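Angus Strachan has been leading the January walks at Skolten Mill since the old textile works opened to the public, and this year he has a new one to add. It follows the raceway from the mill pond down to the river, along a path that was closed for most of the winter while the retaining wall was rebuilt.

"People used to come for the looms and go home," Strachan said. "They'd stand in the weave shed, hear the noise, and get back in the car. The water is what ran the place, and we hardly showed it to anyone."

The Raceway Walk starts on 21 March 2025 and runs through the fall. It covers just under a mile, with one steep set of steps near the wheel pit. Strachan asks visitors to wear shoes with some grip. Strollers can get as far as the second sluice gate and then have to turn around.

Skolten Mill made wool blankets and, later, felt for piano makers. At its busiest it employed 959 people, many of them living in the company houses on Drirkel Street. Three of those houses are still standing. One is open on tour days, furnished the way a loom fixer's family might have had it before the First World War.

The house is looked after by Mayuree Kaewkla, who came to the mill from a county archive. She said visitors spend more time in the kitchen than anywhere else.

"They want to know where everyone slept and what they ate. I can answer the second one pretty well, because the company store kept its books. We have 2,736 pages of them. I know who bought molasses and who was behind on paying for it."

Kaewkla is using the store books to build a family history day, which she hopes to hold twice this season. Anyone who thinks a relative worked at the mill can send in a name ahead of time, and she will look it up before they arrive. She warned that spellings are a problem.

"The clerk wrote what he heard. I have one family under four different last names. If you don't find your people the first time, ask me again and tell me how your grandmother said it."

Strachan's own grandfather worked in the dye house. He said he found him in the books last year, buying boots.

"Same boots every two years. That was about all there was on him. I was still glad to see it."

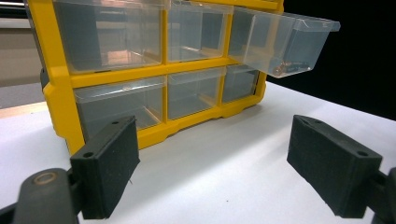 Small finds are Kaewkla's other job. When the wall along the raceway was taken down, the crew turned up buttons, clay pipe stems, and a good number of bobbin ends, and she has been cleaning and labeling them since. A museum might picture oak cabinets for this kind of thing, but a yellow plastic organizer with clear drawers suits her fine. "You can see what's in a drawer before you open it, and when kids visit I don't worry about fingerprints," she said. She plans to have a handling table at the house on tour days, with a few of the sturdier pieces out.

The lecture series is also back, in the Nistor Room above the gift shop. The first talk is on mill fires and how the night watch worked. Strachan is giving that one himself. The room seats 80, and last season two of the talks filled up, so he suggests reserving.

Asked what he would tell someone with only an hour to spend, Strachan picked the walk over the weave shed.

"Go down to the wheel pit after it's rained. The looms run at eleven and two, and you can hear them from the path anyway."

The Perkinent footbridge at the lower end is still closed for repairs, so for now the walk goes out and back the same way.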